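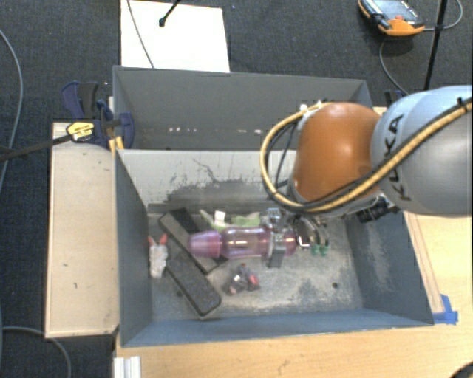 Figure 2. Clear-bodied bottle with a ribbed purple cap, lying on its side.

Section 2: Getting your stock into Grollent

OK, so you've got Grollent installed and you've made your login. Now comes the long bit, which is telling it what you sell. I've set this up for my own shop twice (the first time I rushed it and had to wipe the lot), so most of the notes in this section come from things I did wrong.

Set aside a quiet afternoon. My bath and body shelves came to 273 lines and I got through them with one long coffee break and a sandwich. If you carry more than 1000 lines, skip to Section 5 and use the spreadsheet import, because typing that many in by hand will make you miserable.

Before you start

You'll need the laptop or tablet you'll be using at the counter, your latest supplier invoices, and the barcode scanner if you bought one. I use the Varell handheld. Pair it first (Section 1, step 6) and check that it beeps when you scan something.

Adding your first item

1. From the main screen, tap Stock, then New Item.

2. Scan the barcode. If the number shows up in the top box, great, go to step 4.

3. No barcode? Tap Make One For Me. Grollent will give you a house code that starts with the letter H. Write it down somewhere, or print a label straight away while you're thinking of it.

4. Type the name. Start with the kind of thing it is, then the maker, then the scent or color, then the size. So "Bubble bath, Tomoana, plum, large" and never "Plum Tomoana bubbles lg." When you're searching with a customer standing right there, you'll be so glad they all start the same way!

5. Pick a department. You can make new ones with the plus sign, but go easy. I started out with far too many and ended up folding most of them into "Bath."

6. Put in what you paid and what you charge. The two boxes are side by side and they look the same. Cost is on the left.

7. Type how many you have on the shelf and in the back together. Leave the Reserved box alone for now.

8. Tap Save. The item turns green in the list.

Note: If it turns yellow, you've left the tax box empty. Tap the item, choose your tax rate, and save again. You can set a default rate under Settings > Money so you don't have to do it every time (I wish I'd found that sooner).

Caution: Don't hit the Back arrow before you tap Save. Grollent doesn't ask if you're sure, it just drops everything you typed.

Same product, different sizes

Say you stock a shampoo in two bottle sizes. Please don't put both under one item and try to remember which is which. Do it like so:

1. Add the small one as above and save it.

2. Open it again, tap the three dots, and choose Copy As Variant.

3. Change the size, the price and the barcode. Everything else carries over.

4. Save. The two now sit together in the list with a little bracket beside them.

Note: Variants share a low-stock warning unless you untick Share Warning. I untick it for anything that sells faster in one size.

Photos

Totally optional. I added them for the shelves where the bottles look a lot alike, and left them off everything else. Tap the gray square next to the item name, pick a photo, and drag the corners until the product fills most of the box. Caps and lids are handy to have showing, as that's often how the person at the register tells one from another.

Caution: Big photo files slow down the tablet version. Turn on Shrink Photos under Settings > Display before you add a whole batch.

Setting the low-stock warning

1. Open any department and tap Warnings.

2. Type the number at which you'd like a nudge. I use 2 for slow movers. For the little guest soaps, which go out by the basketful, it's 120.

3. Choose whether the nudge comes by email or just pops up when you open the program.

4. Tap Apply To All, or tick only the items you want.

Eustaquio Figueroa, who looks after the other branch, has his set to pop up only. I like the email, but do switch it off in January if you do a big clear-out sale like we do. My inbox was a mess.

Once the list is in, print it (Stock > Print > Short List) and walk the shelves with it and a pencil. Fix anything that's off now, before you connect the register. The steps for that are in Section 3.

Ashton Katene
Last changed 5 October 2021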